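For a long time I have wanted to write down why I think a robot built at home should be slow. My friends in the workshop disagree with me, and some of them disagree loudly, so I will try to be fair to them also.

Our workshop is shared by 13 members. Most of them make furniture or repair bicycles. Only two of us, Jamie Haslam and I, spend our evenings on an arm that should do small jobs in a kitchen. We called it Stoltodow, after a word that Jamie's daughter made when she was learning to speak, and I am sorry to say the name has stayed.

When we began, I had the same wish as everybody. I wanted speed. I had watched many videos in which an arm takes a cup and puts it down before you can finish your tea, and I did not notice the small text in the corner which said that the film was played eight times faster. Stuart Marsden, who has worked with factory machines for 17 years, noticed it at once. He told me that a fast arm in a factory lives behind a fence, and he asked where I planned to put the fence in a kitchen. I had no answer to this question, and I was a little angry with him for a week.

Now I think he was right, but for one more reason which he did not mention. A slow arm teaches its builder. If the arm goes wrong in half a second, you see only the result, and you must go to the log files and guess. If it goes wrong during half a minute, you can stand beside it and see the elbow begin to sink, or hear the cable rub on the joint.

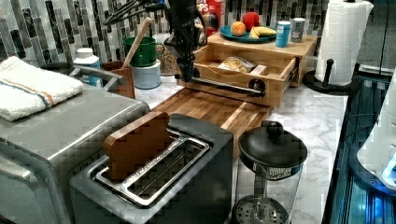
Drawers are a good example. In the beginning I believed that a drawer is one of the easiest things in a house, for a child of two can open it. But a drawer does not want to move in any line except its own. If the arm pulls a few degrees to the side, the wood grips, the motor pushes harder, and then either the drawer jumps out or the whole box starts to travel with it. At full speed we saw only the jump. We changed the gripper pads, we changed the screws, we even blamed the box. When Jamie at last turned the speed down, we could see that the wrist was turning slightly all the time. It was a mistake in my own code — a minus sign, and it had been there since September.

Kendra MacLeod says that I am making a virtue from weak motors. There is some truth in it. Our motors are cheap, and if somebody gave me better ones I would not refuse. Her stronger argument is that no person will wait so long for a machine to fetch bread, and that a tool which is slower than the hand will be put in a cupboard and forgotten. I accept this for a person in a hurry. My aunt, who has bad wrists, is not in a hurry. She has said to me that she would gladly wait, if only she did not have to pull.

So I do not ask that all robots be slow for ever. I ask that the people who build them in sheds and spare rooms do not feel ashamed of it. Leave the speed limit low until you are bored with watching, and then leave it there a little more. Jamie wants to raise ours next month. We have not yet agreed on the number.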